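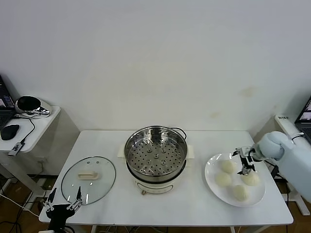 How long should shaped buns be left to rest before they are steamed?

Until they feel light in the hand and a gentle press of the finger springs back slowly. In a warm kitchen this can be a matter of twenty minutes; in a cold one it may be nearly an hour.

Visit to the Grarkmont food preparation rooms
Report for members, 28 Jun 2023

The society was received at Grarkmont by Alfredo Aquino, who has charge of the training kitchen and who gave up the greater part of his day to our party. The visit had first been arranged for April and was put back while the floor of the dough room was relaid. Members who had kept their places from the earlier date were given priority, and the party was full.

We were shown first to the flour store, a long, cool room on the north side of the building. Grarkmont keeps two flours for its steamed goods. The softer of the two, supplied by Briltus, gives a paler and finer crumb and is used for filled buns. The stronger flour is kept for plain rolls that must stand up to being carried and reheated. Mr Aquino passed round a bowl of each and invited members to rub a little between finger and thumb. The difference was plain even to those of us who seldom bake.

The dough room lies beyond the store. Dough is mixed in small batches and rested under damp cloths on open shelving. The bakery shapes up to 1,000 buns in a morning when orders are heavy, all of them pleated by hand. Staff at the shaping bench were generous with their time and allowed several members to try the pleating themselves. The disc of dough is rolled thinner at the rim than in the middle, the filling is placed, and the edge is drawn up in small folds with the thumb and forefinger while the other hand turns the bun. Our own efforts were uneven and one or two had to be set aside, but the staff were kind about them. We were told that a new starter will usually practise for some weeks on plain dough before being given any filling.

A member asked whether pleating served any purpose beyond appearance. Mr Aquino replied that it began as a way of closing the bun securely, and that at Grarkmont the number and direction of the folds also tell the packers which filling is inside. Pork is turned to the right and cabbage to the left. Red bean is left smooth and steamed with the join underneath.

After a short break for tea the party moved to the training kitchen, where the domestic side of the work is taught. Much of the equipment is of the kind that might be found in any household. The electric steamer pot has a cream-coloured base with a small knob at the front, and a round stainless-steel basket punched with rows of small holes. Its glass lid has a small steam vent and a cream-coloured handle, and lies flat on the table when it is off the pot. The buns are kept to one side on an oval white plate, their pleated tops uppermost.

Mr Aquino spoke at some length on the use of small steamers, and members asked that his advice be set down here. Water should be brought to a steady simmer before the buns go in. Each bun should stand on its own square of paper, with a finger's width left on all sides for it to swell. The lid should not be lifted during cooking. When the time is up the heat is turned off and the lid left in place for three minutes, then raised slowly and tilted away from the buns so that the drops on the underside run back towards the rim. Buns exposed too quickly to cold air are apt to wrinkle, and water falling on them will mark the skin.

On glass lids opinion was divided. Several members prefer bamboo, which takes up moisture and so drips less. Mr Aquino agreed that bamboo gives a drier surface but observed that it needs careful airing, and that learners benefit from being able to look in without disturbing the steam. A clean cloth stretched beneath a glass lid, with its corners folded well up over the top, goes a good way towards solving the difficulty.

The last part of the visit was given to the packing room. Buns are cooled on racks before being boxed, and the boxes, made by Tundico, have a folded vent at each end. Those sold frozen leave by the rear loading bay; those sold fresh are taken to the shop on Kwon Street, which opens early and has often sold out of the pork by noon. Mr Aquino mentioned that the shop's order book for the spring had closed at 3,461 boxes – the best figure since the move to the present building.

Lunch was served in the staff dining room and consisted of plain and filled buns, pickled radish and a clear broth. The cabbage buns were particularly well liked. Members were also able to buy flour from the store at the trade price, and a good deal of it went home on the coach.

Some practical points for those who may wish to join a later party. The tour lasts 90 minutes, not counting lunch. Flat shoes are needed throughout, hair must be covered in the dough room, and rings should be left at home by anyone hoping to try the shaping bench. There are two short flights of stairs between the store and the training kitchen, with a lift on request. Parking on the site is limited and the society will again provide a coach from the station.

The thanks of the society have been sent in writing to Mr Aquino and to the staff of the shaping bench. He has kindly offered a second date in the autumn, and members who were on the waiting list will be written to first.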